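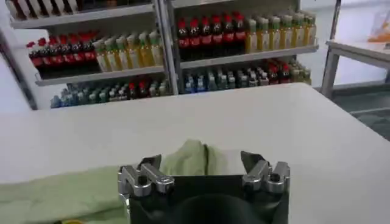

Folding cloths again

27th August

I changed the way I fold the cloths at the shop in August and I have been asked about it twice, so I'm writing it down.

For anyone new, I run a small drinks and dry goods shop in Jesham with Lise Gauthier. We sell bottled drinks mostly, plus flour, tinned tomatoes and whatever Lise has taken a liking to that month. We go through a lot of cloths. Bottles come in dusty, shelves get sticky under the syrups, and customers put things back where something has leaked. Until last year we used paper towel for all of it. Then I added up what we had spent on paper towel and it came to $338 for a year, and most of that was wiping up dust.

We asked for a price from Zunerance, the linen service that does the restaurants on the main street. They wanted $972 a year for pickup and delivery, and you had to take their white bar towels. Lise said no before I had finished reading the email. We bought our own cloths from Grirko, who do hotel seconds, for $121 including shipping. They are a light green. The colour was Lise's choice and I didn't have an opinion. It has been useful because they don't get mixed up with the towels from home, which are all navy or used to be.

They get washed at my house. I do a load on Sunday night with the Strebel powder, which is unscented. I used a scented one at the start and the stockroom smelled like a hotel pool for a week. No fabric softener. Softener leaves something on the cloth and it smears on glass, and a smeary bottle looks worse than a dusty one. I hang them on the rack over the bathtub and bring them in on Monday in a grocery bag.

Folding happens at the white table by the drinks shelves. It's a good height for me and a bit low for Lise, who is tall and complains. The trouble with folding there was that I never finished. A delivery would come or somebody would want to know where the ginger beer was, and I would leave a cloth half done in a heap and come back to find it had been used for something. So part of the change was just to find a fold short enough to finish before I got called away.

The old fold was in half, in half again, then in thirds. It made a neat little brick and it stood up nicely in the bin. Marlene Poirier taught it to me when I worked for her at the bakery, and she was strict about it. You had to have the hem on the inside and the fold facing out. I did it her way for years without thinking about it, including with my own tea towels.

The new fold is in half lengthwise, then in half again lengthwise, then once across. That's the whole thing. It makes a longer, flatter shape and it lies down instead of standing up.

If the cloth has come out of the bag crumpled, I do it like this. Find two corners on the same short side. Don't go looking for all four, because the other two turn up by themselves when you lift it. Give it one shake, away from the bottles. Lay it down with the long side toward you and run your forearm across it from left to right to push the ridge out. Bring the far edge toward you, line it up with the near edge, smooth it, and do that again. Then pick up the left end and put it on the right end. If the edges are off by a finger width, leave it. These are for wiping shelves.

Drying them flat on the rack matters more than I expected. When I had them bunched over the rail they dried with a hump in the middle, and the hump came back every time I folded. Endang Menon, who has the alterations place two doors down, told me the cloths were probably cut a little off the grain, being seconds, and that they will always want to twist one way. She picked one up and pulled it on the diagonal, hard, both ways, and it did sit better afterward. I don't do that with every one. I do it with the ones that annoy me.

Wiping the bottles is the other half of the job. Lise does the shelves from the top down and I do them from whichever one I'm standing in front of. We have discussed this. Her way is right, since dust falls, but I'm shorter and the top shelf means getting the step stool, so in practice I do the middle, then the lower ones, and she does the top when she's in on Thursdays. The shelving is grey metal with white boards, and the white boards show every ring. A damp cloth takes most of it off. For cordial rings that have been there a while, I lay a wet cloth over the spot, serve a customer, and come back to it.

Take the bottles off a group at a time and put them back in the same order. I once cleared a full shelf onto the table at once and Raymonde Campbell came in wanting tonic water, and I had to look for it among everything else like a jumble sale. She comes in most days and she has brought it up since.

One side of the cloth for dust, then flip it, then refold to a clean quarter. With the new fold you get more clean faces out of it before it has to go in the wash bag, or it feels that way to me. Lise thinks I've made that up.

The drawback is storage. The bricks stood up in a bin and you could pull one without disturbing the rest. The flat ones have to be stacked, and if you want the bottom one the pile slides. I've tried them in a shallow tray that used to hold seed packets and it works fine until it's full. Marius Dobre, our delivery driver for the juices, suggested rolling them. I tried rolling for two days. They unroll.

I also had the idea of sorting them, newer ones for glass and older ones for floors and spills, with a stitch of dark thread in the corner of the old ones. Endang offered to run them through her machine. So far I have marked none of them, and the old ones are easy enough to tell by the stains.

Next job is the price labels on the lower shelves, which have started to curl at the corners. If anyone has a glue that comes off metal again afterward without scraping, leave me a comment. I've already tried the putty and it goes hard.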